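Robotics Club: Frequently Asked Questions

Last updated November 4, 2024 by Rhys Pearce, who was the only member at the meeting without an excuse ready.

JOINING

Do I need to know how to program?

No. You need to be able to sit still while somebody else's program fails, and then stay polite when it's your turn. Most members pick up enough Python in the first term to be dangerous. If you already write code for a living, welcome, and please don't rewrite the shared scripts on your first night. It has been done. We are still finding the pieces.

Is there an age limit?

You have to be at least 16 to work at the bench. Under that, come to the open evening in March, where you can look at everything and touch the things with green stickers.

What does it cost?

Dues are $30 a term. That covers cables, replacement fingertips and an amount of tape that would alarm an accountant. If the money is a problem, talk to Szymon Szewczyk. He won't ask questions, mainly because he'll be under a table looking for a screw.

How many people are in a team?

Two at the arms and whoever else is around to watch, take notes and offer advice. The advice is free and priced correctly.

THIS YEAR'S PROJECT

What are you working on?

The Skemthorpe Challenge, tabletop division. The task list has seven entries, and ours is "open the bag." A two-armed robot gets a zippered laptop bag on a table and has to find the zipper pull, take hold of it and run it along to the other end. The Lisum team picked stacking cups. We laughed at them in March and have since stopped.

Why is a zipper hard?

Try it wearing oven mitts, with one eye shut, on a bag that slides away when you push it. Fabric gives. The pull lies flat and is about as easy to grab as a coin on a wet counter. Black zipper, black pull, black webbing, black gripper: whoever designed laptop bags was not thinking of our vision code.

Couldn't you use an easier bag?

We could. The rules say any soft bag with a zipper, and Rhys owned this one. A beach tote was proposed and voted down on grounds of dignity.

Does the robot do it by itself?

Depends what you mean by "do it." We drive the arms by hand to record practice runs, train on those, and then let the robot have a go. The hand-driven runs look pretty good. The other kind we call Nuvier runs, after the practice room at Nuvier Hall where the first one went wrong.

What's all the other stuff on the table?

Clutter, and it's in the rules. The judges want to see that your robot can tell a bag from a laptop, a mouse and a piggy bank. Our own clutter set also runs to soap dishes and a dustpan scoop. Please put things back where you found them, even though it looks as if they couldn't possibly have a place.

What does the robot see while it's working?

Mostly gray twill. There is a view from over the table and there are views from the wrists, and a wrist camera will give the beige background its full attention if you park the arm badly.
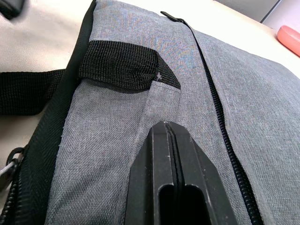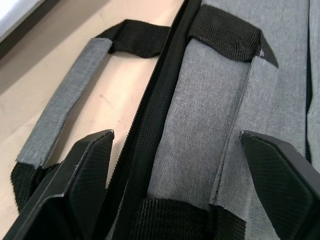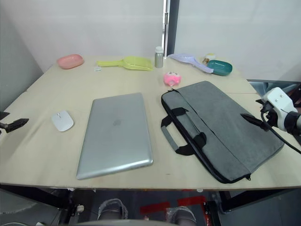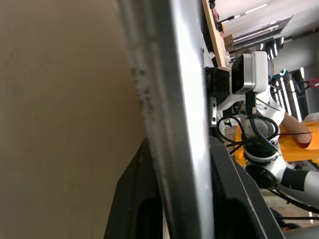 ON THE NIGHT

What should I bring?

A laptop if you have one, closed-toe shoes, and something to eat that doesn't leave crumbs. Long hair gets tied back. Lanyards come off before you go anywhere near the arms.

Where do I put my coat?

On the hooks by the door. Anything soft left within reach of the arms will be treated as a test object.

Can I drive the arms on my first visit?

Yes, once you've had the safety talk and pressed the stop button for practice. Everybody presses it too gently the first time. Hit it like it owes you money.

I broke something. What now?

Write it in the blue notebook: what it was, what you were doing, what it sounded like. There's no fine. Fingertips are in the drawer marked FINGERS, which visitors tend to read twice.

When is the contest?

In March, at the Bielecka Center. Sign-up for the van goes on the door once we have a van.

Can I borrow the robot for a weekend?

No.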